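Dried flower storage, second attempt

The first attempt was a paper bag in a kitchen drawer. It lasted from March until I needed the drawer. The bag had split along the fold and the contents were mostly dust, so I started over with glass.

Requirements, in order of importance: the container has to seal, it has to come apart for washing, and I have to be able to see how full it is without opening it. Tins fail the last one. Clip-top jars pass all of them, but the wire bail rusts in my kitchen, and I have thrown away 2 for that reason.

I ended up with straight-sided glass jars with bamboo lids from Danda, a housewares shop in Girkport. The lid has a plug that goes into the mouth of the jar, with a silicone ring around the plug. There is no thread. The seal depends entirely on the ring being clean and sitting flat in its groove. A single crumb of petal caught under it is enough to let air in.

Procedure for a new jar:

Take the ring off the lid. Wash the glass and the ring in hot water with dish soap. Wipe the bamboo with a damp cloth and leave it standing on its side overnight. Do not soak it. I soaked one and the plug swelled enough that the lid would not go in for 5 days.

Put the ring back dry. Fill the jar to below the plug, with some room to spare. If the flowers touch the plug they get crushed every time the lid goes on, and the fragments end up on the ring.

Tip the flowers in from a folded sheet of paper. A funnel clogs.

I add a silica gel packet for the first 20 days and then take it out. If the packet has picked up noticeable weight on the kitchen scale, the flowers were not dry to begin with and go back on the rack.

Light is the remaining problem. Clear glass does nothing about it, and reds turn brown. The jars go in the cupboard after filling and come out when needed.

The other half of this post is the table. I refinished it with Zinari hardwax oil, two coats, sanded between with a fine pad. Krawczyk paste wax was the alternative, but it marks under a warm cup. The oil shows the grain well and still scratches. I have not decided whether to spot-sand or leave it until the next full coat.
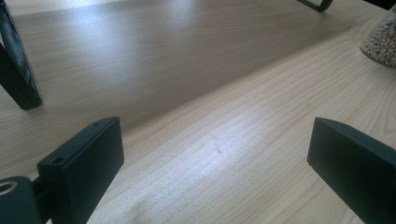 The pale wood, and one of the filled jars with its lid on:
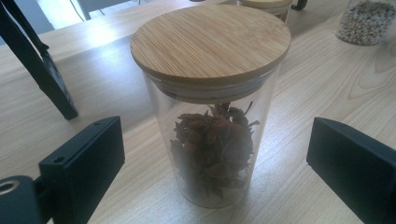 Last modified: 2 January 2026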